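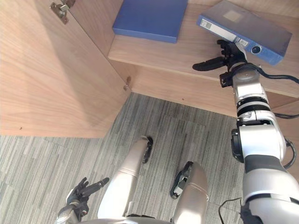
Unit 4 notes: Rankings, ballots and who gets a say

Hi all. These are my notes from the lecture, tidied up a bit for those of you who were away with the team. Bring them to the tute, along with the Koston reading (at least the first half, please!).

Where we got up to

Last time we looked at ladders, where a win is worth a fixed number of points and anyone with a pencil can work out who's on top. This week we moved on to rating systems, where every result shifts your number by an amount that depends on who you played. I love this stuff, so forgive me if I raced through it.

The basic idea is simple enough. Every team carries a rating. Before the match, the gap between the two ratings gives you an expected result. Afterwards you compare that with the real result and move some points from one side to the other. Beat someone you were meant to beat and you hardly gain anything. Beat a giant and you climb.

The Marbridge example

We used the Marbridge women's hockey league, because it's small and the clubs have wildly different budgets. Going into the February round, Mikeveck sat on 1,726 and Bañuelos on 870. That's a whopping gap, and the formula gave Bañuelos next to no chance. They drew 2–2.

So what happens? Neither side won, but the ratings still move, and they move a lot. Mikeveck were expected to win nearly every time, so a draw costs them almost as much as half the maximum swing. Bañuelos pick up exactly what Mikeveck drop. Nuno Veloso asked whether that's fair on the stronger side if they were resting their best players, and my answer was that the formula has no idea who was on the pitch. You can build that in if you like, but then somebody has to decide how much each player is worth, and you're back to arguing.

The K factor

This is the cap on how many points can change hands in one match. Set it high and the ratings jump about after every upset. Set it low and a club that improved over the off-season spends half the year looking worse than it is. Most leagues fiddle with this more than they admit – have a look at the Koston chapter for a good moan on the subject.

Things to try before the tute

1. Work out the new ratings for both clubs with K set at 20, then again at 40. Show your working, even if it's messy.

2. Pick a league you follow and write half a page on whether its ladder or a rating would give you a better idea of who's any good. Nisreen Dabbas did netball last time and got a terrific argument out of it, so don't feel you have to choose footy.

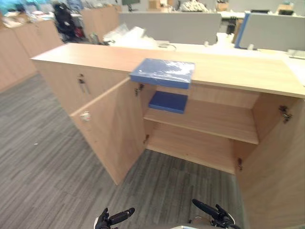 3. Find one result from your league that a rating system would have called very unlikely. Bring the score and tell us how many points you reckon should have changed hands.

For next time we'll get on to strength of schedule, and what to do when two groups of teams never play each other. Read the second half of Koston if you can manage it. Pages on draws are optional.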